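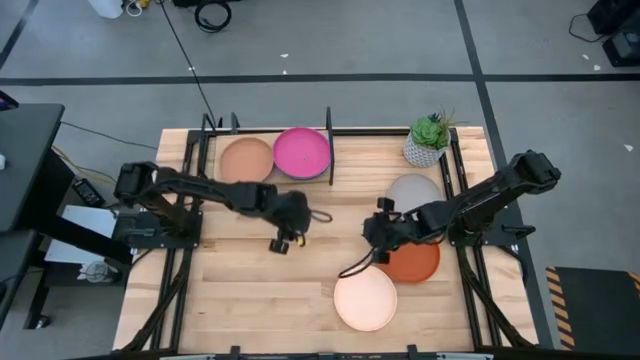 Butcher-block top, black rails on three sides.

Dec 9, 2025

Second coat of oil went on the Rusterden bench in April and I logged the results. The top is edge-glued wood, 22 inches deep. I sanded to 220 the first time, which closed the grain too much, so this time I stopped at 150. Absorption was better along the end strips — less so near the glue lines. Skumon oil skins over in the can once opened. Decant it into a smaller jar. Next job is the Plundier vise, which still racks under load.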